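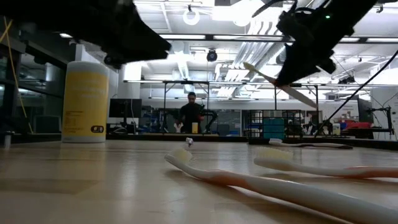 Arnham, August

Search this site Search

Reading time: 2 minutes

Toothbrush (manual)

A manual toothbrush is a hand-held tool for cleaning the teeth and gums. It consists of a head, which carries the bristles, a narrower neck and a handle. Most present-day handles are moulded plastic; the bristles are usually nylon, set in tufts and trimmed to a flat or stepped profile.

Colour and marking

White handles with a single accent colour are common. The accent serves mainly to tell brushes apart where several are kept together — in a shared bathroom, for instance. In the Vidal classification, handles are sorted by accent colour first and by head shape second. The Brirkari reference collection, catalogued by Covadonga Montoya, holds 1,233 brushes, of which 465 have a coloured neck or grip.
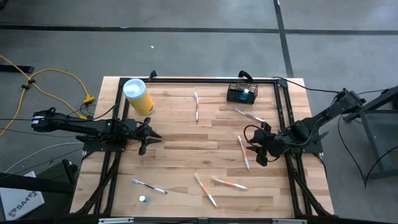

Toothbrushes with orange, lavender and purple colouring on a light wood tabletop.

Dimensions

The standard adult handle in the Atura size tables is 175 mm long. Oversized patterns are listed separately. Patricio Manzano's revision of the tables added children's sizes but left the adult entries unchanged.

Storage

Brushes are best stored upright and left to dry in open air. Closed caps slow drying.

See also: Bristle; Interdental brush

Contact | Copyright Brirkari | Back to top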